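Markets > Technology > Hardware

3 min read

Plorance trims its forecast again, and the shares take it personally

Plorance, the workstation builder that spent the spring telling investors the worst was over, has found some more of it. The company cut its full-year sales outlook for the second time in August, and the stock gave back 36% by the closing bell.

The first cut came with a slide deck and the phrase "timing issue." The second came at 7 a.m. with no slides. Management now expects $200 million less in sales than it did at the start of the year, a gap it blames on corporate customers who have decided their old machines are fine.

Those customers may have a point. Plorance's own marketing has spent years promising that its desktops outlast the competition. Enough buyers believed it that the average replacement cycle has stretched by a full year, according to the company's filing, where the news appears under "other factors."

Chief executive Josefien Nijs told analysts that demand had been "deferred, with affection." Asked when it might return, she said the company was seeing early signs. Asked what they were, she said they were early.

Majdi Najjar, who covers the stock at Salameh, lowered his rating to sell and apologized to clients for the two upgrades that preceded it. "We thought the inventory was a cushion," he wrote. "It's a mattress, and there is a warehouse full of them."

The warehouse in question is in Pumitdale, where Plorance plans to close one of its two assembly lines and cut 200 jobs by the end of the year. The remaining line will handle both desktops and the smaller server business, which grew 4% last quarter and was mentioned eleven times on the call.

There is also the matter of Gonetti, the parts supplier Plorance bought two years ago to get a grip on its costs. Costs have since risen. Nijs said the deal was "performing in line with revised expectations," and declined to say how often they had been revised.

The dividend survives for now. The board described it as a sign of confidence, and investors, who are being paid partly in cash and partly in confidence, sold anyway. Short sellers had a better morning.

Plorance reports third-quarter results in the fall. It has not yet offered a forecast for the size of the next forecast.

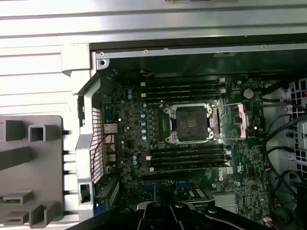
More in Hardware

Server makers discover customers read the price list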